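Ticket: Dehumidifier cutting out overnight, tank not full
Product: Drativora (the tall one with the hose outlet)
Category: Home appliances > Damp and drying
Status: Resolved by customer
Opened: May 9, 2022

Hello, me again! I rang the Altance helpline first and the recorded voice told me to put it all in writing, so I'm putting it all in writing. Sorry in advance for the length, I tend to go on.

The Drativora came from the Cocco shop in Trestden last August and it was brilliant all winter. We're on the ground floor and the living room has always been on the clammy side, the sort of room where a newspaper left out goes limp and anything woollen starts to smell like a school cloakroom. With the machine running every evening the smell went, the black specks round the window stopped coming back, and I could dry a full load of washing in there without the glass steaming up. So I'm not writing in as somebody who hates the thing. I love the thing, I just want it to stay on.

What it does now is this. I set it to 50 per cent, it starts up, the fan sounds normal, and then after a while it clicks, the tank light comes on red and everything stops. I pull out the tank and there's hardly anything in it. I push the tank back in, the light goes off, it runs again, and then the same click. On Saturday night I got up twice to do this (never again, I have work in the mornings). 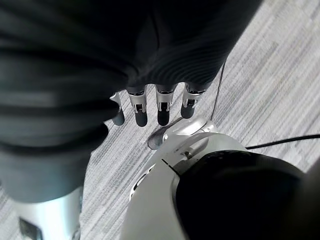 Things I had already tried before I rang, so please don't send me the leaflet:

Cleaned the filter at the back. It was furry, I admit it. Hoovered it, rinsed it, let it dry on the side for a day, put it back. No change.

Moved it away from the wall. The book says to leave a good gap behind and I'd let it creep back over the months. No change.

Tried a different socket, no extension lead. No change.

Changed the target from 50 to 45 and then to 40. It made no difference to the clicking, though the room did feel drier while it was running.

Turned it off at the wall overnight and started it fresh. It ran for longer the first time and I got very excited, and then it clicked off just as I'd sat down with my tea.

There is also a code. When the red light comes on the display shows E6 for a moment before it goes blank. The booklet has a table of codes on the last page and it stops before it gets to 6, so if you have a longer table somewhere I would love to see it.

Update, same evening

Thank you for the quick reply! You asked me for the hours reading, which I didn't know it had. I held down the fan and timer buttons together like you said and it came up with 3,184. You said the filter reminder is meant to come on at 4,000, so that's one thing ruled out, although I do think 4,000 is far too late for a house with soft furnishings and a person who sheds jumpers. Mine was clogged well before that. Could somebody pass that on?

You also asked whether the room is very cold at night, as the coils can ice up. It isn't. I keep a little thermometer on the bookcase and it hasn't gone below 17 all week. I had a look through the grille with a torch and there was no ice, only dust and one hair grip.

I haven't got the hose attached, to answer your other question. I used it for a week in the winter, running into a washing-up bowl, and then went back to emptying the tank because the cat was drinking from the bowl.
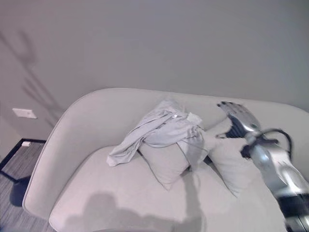 PLACEMENT AND AIRFLOW

I'm answering this bit under your own heading so it goes to the right person. The machine stands on the floor, flat, on laminate. I put a spirit level on top and it was slightly off, so I've folded a bit of card under the front left foot and it's now dead straight. Nothing is draped over it and nothing is blocking the top vent. The airer goes up on washing days, and I keep it far enough away that sleeves can't dangle into the outlet. The door to the hall stays shut and the windows are closed when it's on.

The levelling did help a bit! It ran all through one film before it clicked. That made me think the problem was the tank, or whatever tells the machine where the tank is, because a full tank and a wonky tank presumably look the same to it.

So I took the tank out and had a proper look. There's a white float inside on two little pegs, and it's supposed to bob up and down. Mine didn't bob. It went up fine and then stuck there – you could tap it and it would drop, but give it a wobble and it stuck again. Round the pegs was a ring of slimy grey stuff, which I will not describe further as you may be eating.

I unclipped the float, soaked it and the tank in warm water with a good slosh of white vinegar, and went round the pegs with an old toothbrush. Rinsed it all twice. One of the pegs had a rough line down it like the seam you get on cheap plastic, so I rubbed that very gently with a nail file. Please don't tell me that voids the warranty.
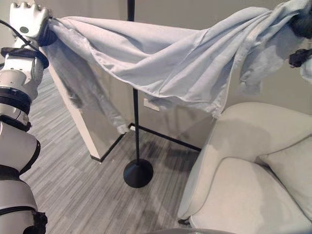

Light grey cloth held up at both ends.

Final update

It has now run for 3 nights without a single click. The first proper fill was last night, and the light came on when the water was up to the line, exactly as it should. No E6 either. I've put it back to 50 and the fan on low and I can't hear it from the bedroom.

Two small things before you close this. The booklet says to wipe the tank out "as needed" and doesn't mention the float at all, and I think a line about it would save you a lot of tickets. And I'd still like to buy a spare float, as I don't trust that peg – is there a part number, or do I have to go through the Cocco shop?

Otherwise happy for you to mark it as sorted. Thanks for being so patient with me.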